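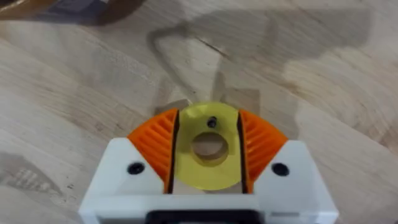

Ribbed fingers on the club gripper - disc keeps creeping, help before Sunday

tokeo_lad
Right, need brains. Uni club, we're doing the Kemurness assembly challenge, 2 arms on one bench, one holds and one drives screws. The fingers are the orange ribbed ones, printed, and our yellow test disc creeps round when anything touches it. Not falling out. Just turns a bit. Then the little offset hole isn't where the script thinks it is and the whole run's binned.

Tried: more closing force (disc bows, bit scared of that). Slower approach. Rubber bands, looked awful, came off.

Not allowed to change the disc, it's the judges' part. Fingers we can change as much as we like. Ideas?

yook77
What way do the ribs go. If they fan out from the middle like the old club file they're only gripping on the tips of the ridges, you've got hardly any contact. Print flat ones and glue on a strip of something grippy. Done.

tokeo_lad
yeah fan shape. It's the old file, someone scaled it and nobody wrote down by how much. Classic us

Brarklow_B
Disagree with yook. Ribs are fine, we ran ribbed all last season on softer parts and never had a turn. Your problem is you're holding a round thing by 2 edges. Of course it spins, it's a wheel. Needs a third point. Put a little heel at the bottom between the fingers so the disc sits down on to something.

yook77
a heel doesn't stop it spinning, it's still round at the bottom!! It'll sit on the heel and roll. You need friction or you need something in that small hole

Brarklow_B
ok fair on the rolling. But three contacts is still more drag than two. I'd want to see it tested before anyone starts glueing strips on. Glue gets in the hinge and then you're reprinting anyway, ask me how I know

marzipan_servo
Peg in the small hole. Tiny pin on one finger, disc can't turn. Why is this even a thread

tokeo_lad
because we don't know which way round it is when we pick it up marzi. It's lying flat on the bench and the small hole could be anywhere. That's half the points, finding the angle

marzipan_servo
oh. ok that is harder. sorry

wingnut_4
What's on the driving side? If the disc only turns when the driver comes down then maybe leave the fingers alone and sort the approach. We had a driver landing off centre by a hair and it shoved everything sideways. Looked like a grip fault for weeks.

tokeo_lad
Driver's the big blue one, short bit with a socket on the end. Had it going on the white block this aft, the one with the orange piece set in the top, while the disc was just sat out on the bench waiting its turn. Bench is the usual tip, tape roll parked on the circuit board, someones pencil case, the plates in the rack from the other team's task.
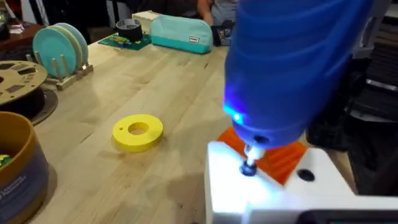 Script does the block first and then goes for the disc, and I've been assuming the bench doesn't shift in between. Which, typing it out, hmm. The table's not bolted to anything.

wingnut_4
There you go. Clamp the table or re-zero after the block. Cheap test: skip the block altogether, do the disc 15 times on its own, see if it still turns

yook77
still say the fingers are rubbish

Brarklow_B
The fingers are FINE. You just like glueing things

yook77
I do like glueing things

kettle_and_pcb
Jumping in, am a mentor for a school team so take it as you like. Write the angle down every time, before and after. Paper, not in your head. If the turn is always the same way it's the push. If it's random it's the grip. We wasted most of April arguing like you lot and had no numbers at all.

Also please move the tape off the board, it gives me the shivers

tokeo_lad
Ok so did the disc only runs. Still turns. Less though, and nearly always the same way. So bit of both?? Table clamped now. Tape has been moved, kettle, happy?

kettle_and_pcb
Very. Same way = push. Check the arm is coming in square before you print a thing.

yook77
"bit of both" means I'm half right

Brarklow_B
It means you're half wrong. What infill are the fingers anyway, if they're flexing the disc could walk along the ribs

tokeo_lad
No idea, will look at the file. Going with: square up the approach tonight, then one flat finger with yook's strip and one ribbed so we can compare. If it's no better I'll try the heel. Some 500 points riding on this task so I'd rather not guess

marzipan_servo
one of each is going to pull it sideways surely. Do both the same

tokeo_lad
urgh. yes. both the same then. Printer's busy til ten, will post the angles when I've got them

Related topics
Kemurness challenge: are we allowed our own clamps?
Socket bit sticks on the screw head when the arm lifts
Brarklow kit arm, wrist cable keeps popping out
Spare spools wanted, orange or white
Thread 3137: what counts as "dropped" in the scoring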